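Eduardo Padilla
Monday, August 3, 2026

A thread on renting your first apartment in a country where you did not grow up. I have moved four times in Irkholm and I made most of the mistakes myself. 1/16
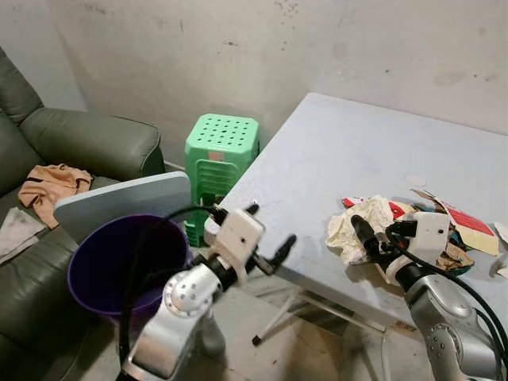
My first advice is to read the contract two times, and the second time with a dictionary. I thought my English was good enough. Then I met the words "joint and several liability" and I signed under them without asking. 2/16

They mean that if your roommate stops paying, the landlord can ask you for all of the rent. In my case the roommate went back to Ostus in December and I paid his part until spring. He was a nice person. We still write to each other sometimes. 3/16

Ask who pays for heating. My first place was cheap and I was very proud of it. The heating was not included, and the radiators were electric. I learned to cook soup that winter. 4/16

Deposits. In my town, Barredo, you gave the money to the owner in the hand and you got it back in the hand, over a coffee. In Irkholm there is a form, and the form has a deadline, and if you miss the deadline your complaint is late. 5/16

I missed it by one day. I had the letter in my bag. The office in Pinddale closed at noon and I came after lunch. 6/16

So please write the dates in your calendar on the same day you sign. The end of the contract, the last day to give notice, the last day to dispute the deposit. I use a paper calendar on the door of the fridge. 7/16

About the words in the ads. "Cozy" means small. "Lively street" means there is a bar. "Full of character" I still cannot translate, but both times the windows did not close well. 8/16

Walls are a subject of their own. Before you move anything in, look at every wall in daylight and write down each mark and stain on the check-in paper. The agent will say it is not necessary. Do it anyway, and ask for a signature. 9/16

I did not do this in my second apartment and I paid 50 for painting a wall that was already stained when I came. It is not a lot of money, but I remember it more than the bigger bills. 10/16

Somebody will ask about furniture, so I answer now. Take the furnished place if you are not sure you will stay. I bought a wardrobe in my first month and I sold it for 40 when I left — the van to bring it home had cost me more than that. 11/16

Notice periods: mine was 30 days, but it counted from the first day of the next month. I wrote on the second. You can imagine. 12/16

Write emails and keep them. I am shy on the phone in English, and this helped me in the end. When the owner of my third place forgot what he promised about the boiler, I had it in writing and he was polite about it. 13/16

Talk to the neighbors before you sign, if you can. Ask them if the water is hot in the morning. People like this question and they answer it with many details. 14/16

There is a free tenant advice desk at the library in Pinddale. The lady there speaks slowly and does not make you feel stupid. I wish I had gone in my first year — I thought it was only for citizens. 15/16

If you have a contract in front of you and one sentence you do not understand, write the sentence in the replies and I will try to help. I am not a lawyer. I will answer after work. 16/16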